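Trestosmont Staffroom > Early Years and KS1 > Resources and schemes

Thread: Sakadard phonics boxes, worth the money?

gunel_fan_no_more
3 January 2019
Our head came back from a conference with a Sakadard brochure and wants the whole of Reception and Year 1 on it by May. Has anyone used it for longer than a term? The website says 83 decodable books, a sound mat per child, songs and a "reading passport". I count on getting the passport and not much else. We were on Gunel before this and I've still got a cupboard full of their puppets.

MrsTipple
We've had it since last year. The books are fine. The songs are dreadful, sorry, but mine do ask for them. What I'd warn you about is the pace. It wants a new sound every day and if you've got children who came in with very little talk they are lost by week three.

oldchalk
What did it cost you? They won't put a price on the site, which always makes me suspicious.

MrsTipple
3000 for two classes, and that was before training.

oldchalk
Blimey.

Rory Purves
I'd stick up for it a bit. We moved over from a home-made mix of things and the big gain was that every adult in the room was saying the sounds the same way. Before that my TA was saying "muh" and I was saying "mmm" and the supply teacher was saying whatever she liked. You don't need a box to fix that, granted, but we'd failed to fix it for years.

gunel_fan_no_more
But that's training, isn't it? An afternoon with the TAs and a list on the wall. I don't see why I need to buy a passport for it.

Also the brochure has a line about 80 per cent of children "accelerating". Accelerating from what? There's no school named, no dates, no comparison class. I asked the rep and she said it was internal data.

Rory Purves
Yes, that figure is rubbish and I wouldn't repeat it to governors. I'm only telling you what I saw in my own room. Reading was better at the end of the year than the year before. Might have been the children.

pennywhistle
Writing is where it falls down for us. They read the word, put the book away and that's it. The handwriting sheets are tiny, with lines far too close together for a four year old. We gave up on them and do big letters on paper at the table, then the same letters again in the afternoon.

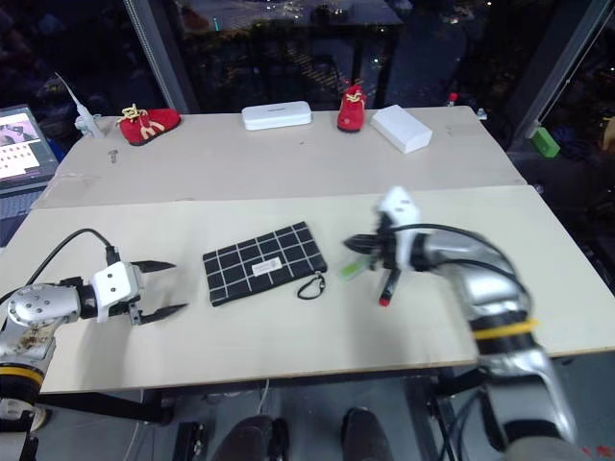

MrsTipple
Agree about the sheets, though I think they're meant for Year 1 and whoever packs the boxes puts them in both. Ours went straight in the scrap tray.

oldchalk
So to sum up, the songs are dreadful, the sheets are no use and the data is made up. Where do I sign.

Rory Purves
The books are good!

oldchalk
The library van has books.

kestrel_class
Small voice for MacBrayne, if your head will look at anything else. It's plainer and there's no app. You can buy one stage at a time, so we bought a single set, used it with a group of 30 and decided after that. Not perfect. The early stories are all about a wet dog and you do get sick of him.

gunel_fan_no_more
One stage at a time sounds more like it. Did they let you see the teacher's book first?

kestrel_class
They posted me a copy and I posted it back. Ask by phone, they're slow with emails.

MrsTipple
Before you give up on Sakadard, ask for a visit to a school that's had it two years, and choose the school yourself. Theirs will have the nice carpet.

gunel_fan_no_more
Will do. Meeting with the head is next week. If anyone wants puppets, message me, you'd have to collect.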